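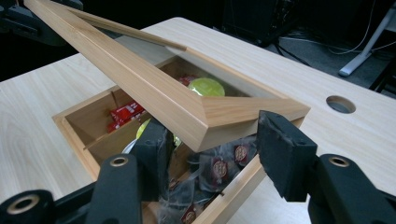
October 2024

Hardness test again this morning, cold tap in the kitchen, same titration kit as in July. The result was 23 grains per gallon. In July it was 19 on the same tap. The utility moved Kukalgate over to the east wells at the end of the summer and I expected a rise, though a smaller one. I ran the test a second time with fresh reagent and the color changed at the same drop.

Checked the softener next. The salt level was fine and the clock was right, but the hardness setting was still the one I put in last winter, so the unit has been regenerating too late in its cycle. The hot side tested soft at the start of the run and hard toward the end. Changed the setting and started a manual regeneration. The Fonberg manual gives 70 minutes for the full cycle and it finished on time. Brine draw looked normal. The drain line has a slow drip at the elbow, which I have now written down in three separate entries and not fixed.

The kitchen cold tap is on the untreated line and feeds the kettle. Scale on the element was thick enough to flake. I used citric acid, one heaped tablespoon to a full kettle, brought it near a boil and left it for 42 minutes while I cleaned the faucet screens. Two rinses. Most of the scale came off. A ring at the fill line stayed and will need another round.

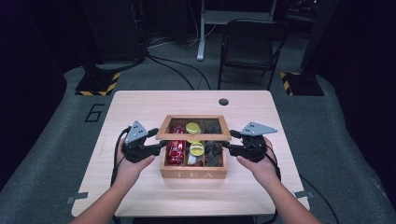 T. Ferreira
Building maintenance technician, Kukalgate

The effect on tea is the part I notice most. Hard water brewed with black tea leaves a film on the surface, and the film breaks into plates when the cup is moved. It comes from calcium and bicarbonate reacting with compounds in the tea in the presence of air. Lemon prevents it. Milk makes it worse in my cups, and a strong brew seems to show less of it than a weak one. None of this is new, but I had only read it and never compared.

Ran a comparison after lunch. Same tea, same mug, five minutes each:

Cold tap, untreated: heavy film, dull brown color, flat taste.
Cold tap, boiled ten minutes, cooled and poured off the sediment: light film, better color.
Cold tap through the Valtedix pitcher: no film until the cup had cooled, clear reddish color.
Softened hot side, cooled and boiled again: no film, slightly salty, not worth repeating.

The pitcher is the best of the four. The cartridge label is good for 800 cups at medium hardness, and ours is well past medium, so I will write the date of installation on the lid and test the output every two weeks. When it reads above six grains I will change the cartridge regardless of the label.
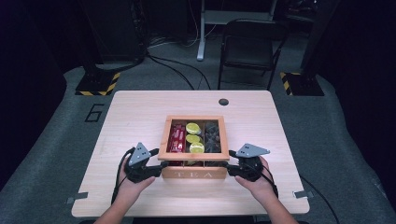 The softened sample was the only one with a taste I would call wrong. Ion exchange swaps calcium for sodium, and at this hardness the sodium adds up. It also does nothing about the bicarbonate, so the water stays alkaline and the tea stays dark. A dealkalizing filter under the sink would treat both, but it means a second shutoff valve and there is little room behind the trap.

Left to do: second acid round on the kettle, a bag of salt, a compression fitting for the drain elbow. I should also call the utility and ask whether the east wells are permanent or only covering repairs – the softener setting depends on it. The number on the last bill goes to a recording after four.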